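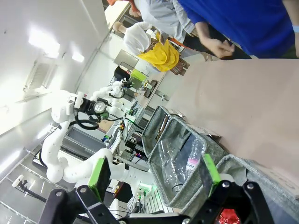 4.2 Planning the equipment budget

Figure 3. View from the wrist of one arm at the sorting table, with the felt bin and a plastic bottle inside it between the green finger pads.

When we began putting together the plan for the coming year, we did what I suspect most groups do and started with the arms. They are the dearest single items, they come with a proper quotation, and everyone enjoys talking about them! The quotes from Fuline and Wusto were compared over 14 separate headings (delivery, training, spare joints, the length of the warranty and so on), and the two came out so close on price that we ended up choosing by how long we would have to wait for repairs.

The smaller things gave us far more trouble. Finger pads, cables, brackets and bolts had always been bought as they were needed, on whichever budget happened to have something left in it, and Siv Halvorsen very kindly went back through the old orders to find out what this had cost us. Her answer was 46 orders in one year, many of them for a single part, and many with a delivery charge larger than the part itself. We have now given these items a line of their own, and we keep two spare sets of pads for every gripper on the shelf.

Household objects such as the bin and bottle in Figure 3 belong in the plan as well, cheap as they are. Soft felt bins lose their shape with handling, and a sagging wall changes the task, so we budget for new ones every four months – the supplier, Olley, will hold a price for that long if we ask nicely.

Table space was the last item, and the one we would urge other groups to settle early. Arms, racks and desks all have to share the same floor with the people working there, and our first drawing left far too little room to walk behind the rack. Deák, who fitted the benches, redrew it for us on 25th February, and the order for the second bench was held back until the new drawing had been agreed.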